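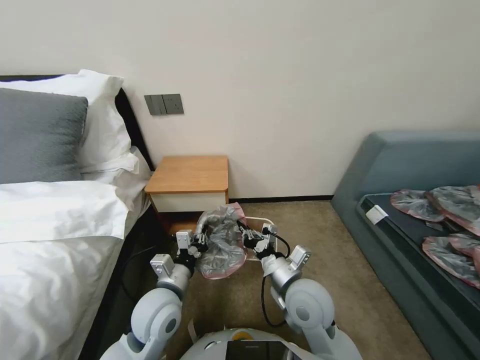

Abb. 2: Schlafzimmer mit Bett und Nachttisch.

Rubrik: Film & Forschung / Aufsätze
Drucken | Als E-Mail versenden
Freitag, 28. Juli - von Jurgita Bite und Darragh Geraghty

4. Der Abspann als Erzählraum

4.1 Material und Vorgehen

Wer Komödien nur bis zum letzten Dialogsatz untersucht, verschenkt einen Teil, der uns beim Sichten immer wieder überrascht hat. Im Abspann wird weitererzählt, gesungen, nachgetragen, manchmal sogar widerrufen! Für diesen Abschnitt haben wir 189 Spielfilme aus dem Bestand des Filmarchivs Ernura ausgewertet, sämtlich Komödien und Tragikomödien mit Kinostart. Kurzfilme und reine Fernsehproduktionen blieben außen vor, ebenso Fassungen, deren Abspann für eine spätere Veröffentlichung neu gesetzt worden war (das kommt häufiger vor, als wir vor Beginn der Sichtung gedacht hatten).

Als Abspann gilt hier alles, was nach der ersten lesbaren Namensnennung am Filmende folgt. Diese Grenze ist gröber als der Vorschlag von Siiri Tamošiūnaitė, die den Beginn an der Musik festmacht, sie lässt sich aber an stummen wie an vertonten Abspännen gleichermaßen anlegen. Annotiert wurde in Semine, und zwar jeder Film von zwei Personen unabhängig voneinander. Wo die beiden Protokolle auseinandergingen, haben wir die Stelle gemeinsam noch einmal angesehen und die Entscheidung im Kommentarfeld festgehalten.

Als erzählend werten wir eine Passage erst dann, wenn sie länger als sieben Sekunden dauert und mindestens eine Figur der Haupthandlung wieder aufgreift, sei es im Bild, in der Stimme oder in einer Texttafel. Reine Standfotos der Darsteller neben ihrem Namen zählen also nicht, auch wenn sie noch so liebevoll ausgesucht sind.

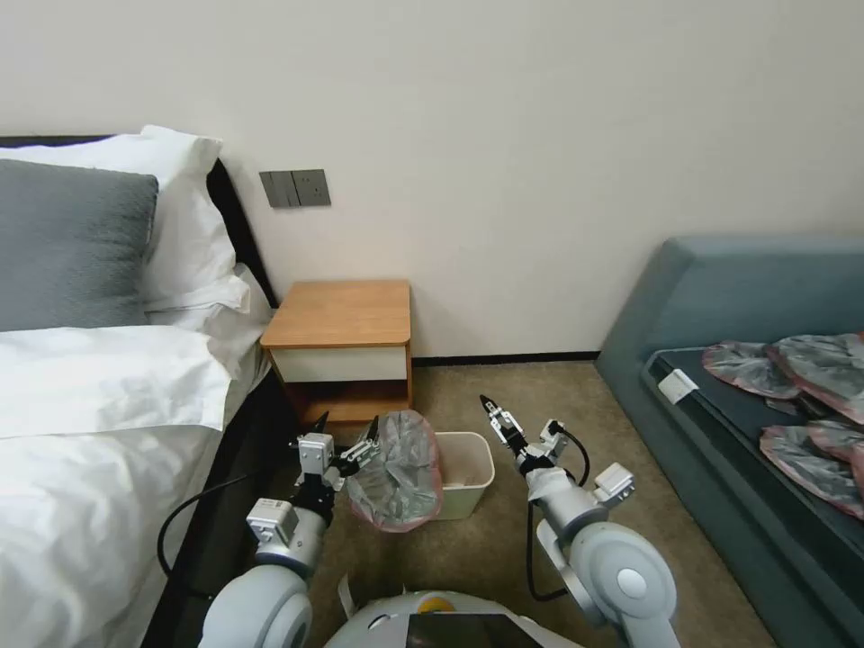
Foto: Kadri Avotiņš

4.2 Drei Formen des Weitererzählens

Am leichtesten zu erkennen ist der Nachtrag. Eine Texttafel verrät, wer geheiratet hat, wer ausgewandert ist und wer immer noch auf die Rückzahlung eines Darlehens wartet. Der Nachtrag gibt sich dokumentarisch und bezieht seinen Witz gerade daraus, denn die trockene Sprache der Tafel passt selten zu dem Durcheinander, das man eben gesehen hat. In »Nilsuwan« treibt die Regie das wunderbar weit: Die Tafeln widersprechen einander, und wer die letzte liest, muss die erste neu verstehen.

Anders arbeitet die Coda, eine kurze gespielte Szene, die in die laufenden Namen hineingeschnitten ist. Sie braucht keinen neuen Konflikt. Oft genügt ihr ein Requisit, das im ersten Akt verschwunden ist und nun in der falschen Tasche wieder auftaucht. Auffällig ist der Ton: Während im Hauptteil Atmosphäre und Musik sorgfältig gegeneinander abgesetzt sind, läuft in der Coda meist der Abspannsong weiter, und der Dialog liegt leise darunter. Das Publikum darf mithören, muss es aber nicht - wer schon den Mantel anzieht, verpasst keinen Satz, von dem die Handlung abhinge.

Die dritte Form nennen wir Lockerung. Versprecher, verpatzte Einsätze und Lachanfälle gehören hierher, sofern sie als Blick auf die Figuren montiert sind. Nikola Ziółkowski hat dagegen eingewandt, Versprecher erzählten grundsätzlich nichts über die Figur, nur etwas über den Drehtag. Wir sehen das anders, und die Filme selbst liefern die schönsten Argumente dafür: Mehrere der gesichteten Lockerungen sind erkennbar geschrieben und geprobt. Eine Figur, die sich den ganzen Film über nie gehen lässt, lacht hier zum ersten Mal, und das färbt auf die Erinnerung an sie ab.

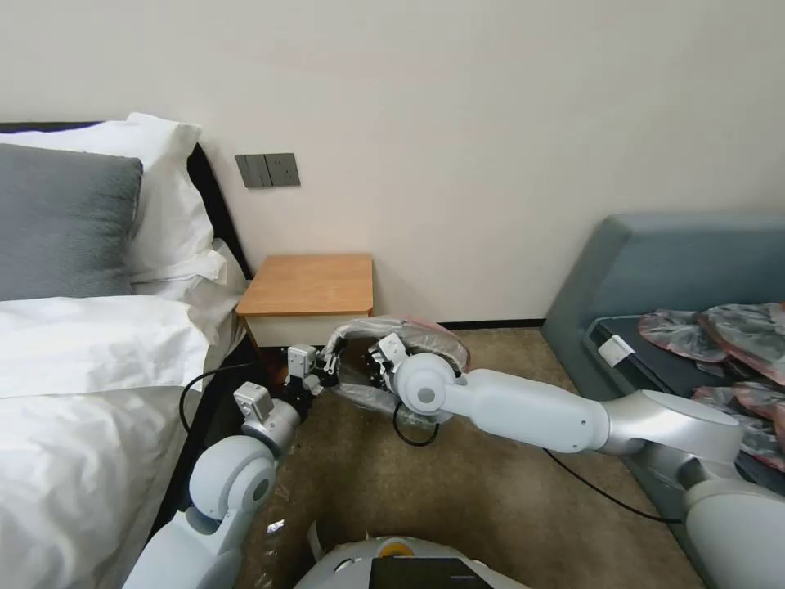

Tartu, im November

4.3 Rückmeldungen aus der Sichtungswoche

Die vorläufigen Kategorien haben wir während der Filmtage Prorwood zur Diskussion gestellt. Die Runde war klein, redefreudig und für uns ein großes Vergnügen. Besonders ergiebig war ein Hinweis aus dem Kreis der Vorführer: In vielen Sälen geht das Licht bereits mit den ersten Namen an, und eine dunkel fotografierte Coda ist dann kaum noch zu erkennen. Die Wirkung des Abspanns hängt demnach auch am Saalbetrieb, den unsere Annotation bisher gar nicht erfasst.

Strittig blieb die Zuordnung gesungener Abspänne, in denen Darsteller in ihrer Rolle den Titelsong übernehmen. Wir führen sie vorerst unter der Coda, markieren sie in Semine aber gesondert. Für zwei Filme ließ sich auch nach der gemeinsamen Durchsicht keine Einigung erzielen; sie sind in der Filmliste im Anhang mit einem Sternchen versehen und gehen in die Auswertung des nächsten Abschnitts nicht ein.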